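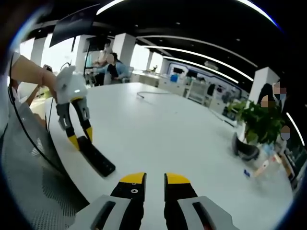
Arbeitstisch Hollwood, weiß

Großer Tisch für Büro und Werkstatt mit durchgehend weißer Platte. Auch dunkle Kleinteile wie Fernbedienungen oder Kabel sind darauf schnell gefunden.

Der Hollwood wird zerlegt geliefert. Für den Aufbau sollten zwei Personen eingeplant werden. Die vier Beine sind höhenverstellbar und gleichen unebene Böden aus – ein Innensechskantschlüssel liegt bei.

Pflege: feuchtes Tuch, mildes Reinigungsmittel. Keine Scheuermilch verwenden. Filzstift möglichst sofort abwischen.

Artikelnummer: 282
Lieferzeit: 14 Tage
Garantie: 5 Jahre
Preis: auf Anfrage

Passend dazu: Kabelwanne Rivgate zur Montage unter der Platte – bitte separat bestellen.

Fragen zu Sondermaßen und Mengen beantwortet Perla Cuautle im Verkauf.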